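**Homdale site, exterior works: progress report for March**
Prepared by Randi Tangen for the Kasten property fund

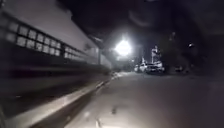

*Long wall with the two rows of windows, and the curb at its base, at night.*

**Curb and paving**

The raised concrete curb is finished along the full length of the building. The paving contractor, Fatero, has returned to reset 5 slabs at the delivery entrance that had settled over the winter. They are level again and there was no extra charge.

**Windows**

We have checked the seals on the street side. Of the panes inspected, 37 need new putty and two are cracked. Replacement glass is on order from Pimano. The frames will be repainted once the glass is in, weather permitting.

**Lighting**

Tenants who leave after the late shift have asked for more light along the base of the wall, where it is darkest. We got one quote for low fixtures beside the curb and are waiting for a second. No money has been committed yet.

**Budget**

Spending in March came to $1000 for putty, paint and hire of the lift. A further $400 is set aside for the glass. Both amounts fall under the maintenance line already approved.

**Next month**

- Fit the glass and start on the putty
- Send both lighting quotes to Kasten for a decision
- Clear the drain at the north corner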